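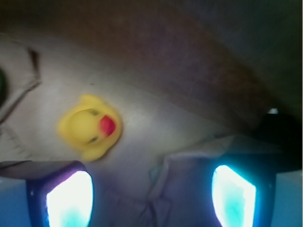 Call for Participants: Small Toys and Everyday Packing, Fall Round

Home | Programs | Take Part | Publications | Visit | Contact

Posted July 2, 2024

The Huvalier Institute for Household Studies, in Fistisville, invites adults and families to take part in the fall round of its study of small toys and everyday packing. The study is concerned with the minor objects that collect in a home – bath toys, blocks, game pieces, key rings – and with the ways in which people gather them up, choose something to put them in, and find them again later. Sessions will begin in September.

About the study

A yellow rubber duck is a familiar thing, and most adults can say at once where one belongs. In practice, small toys are often put away with whatever is nearest to hand. Earlier work by the Institute, carried out at its Zollness site, dealt with closets and shelving. The present study turns to temporary containers, and in particular to the brown paper bag, which many households keep in quantity and use for sorting, carrying, donating and storing.

Up to 300 participants will be enrolled. Each person attends one visit, during which he or she will be asked to:

- sort a mixed group of small toys and household items placed on a cloth-covered table;
- shape and fold a paper bag so that it stands open, and pack the items into it;
- unpack the bag after a short break and return the items to the table;
- complete a written questionnaire on storage habits at home.

The packing portion takes 30 minutes. Participants should allow two hours for the full visit, including check-in and the questionnaire. There are no right or wrong ways to pack, and participants are not scored on speed.
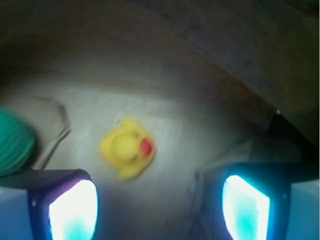 The toys supplied are light and easily handled. Participants may also bring up to four small items of their own, provided that these are clean, unbreakable and of no great value. All personal items will be returned at the end of the visit. Food, liquids and battery-powered toys cannot be accepted.

Who may apply

Applicants must be at least 18 years of age and must live in Fistisville or the Hinds area. Children aged six and over may attend with a parent or guardian, and will be given a shorter version of the sorting task. Applicants should be able to sit or stand at a table for the length of the packing portion; a seated arrangement is available on request. No previous experience is required. Persons who took part in the spring round are not eligible to enroll again.

Payment and travel

Each adult participant will receive $100 on completing the visit. Children receive a book voucher. Parking is free in the Hinds Street lot. Participants traveling from outside the city limits may claim bus fare on presentation of a receipt.

Remarks from the spring round
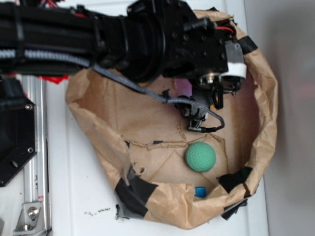 One spring participant wrote that she had not given a thought to paper bags before her visit and had since gone through the whole stack under her sink. The folded rim was the part she kept using at home, she said, as her own bags used to fall shut while she was filling them. Another asked for more time with the questionnaire, and the fall schedule has been adjusted accordingly.

How to apply

Application forms may be requested by mail or collected in person from Room 368, Huvalier Institute, Fistisville. Please state your preferred time of day, the number of persons attending, and any seating or access needs. Places are assigned in order of receipt – late forms will be held for the waiting list. Applicants will be notified in writing.

Participation is voluntary and may be ended at any point. A full statement on privacy and the handling of questionnaire answers accompanies each form.

We use cookies to improve your visit to this site. Accept | Manage settings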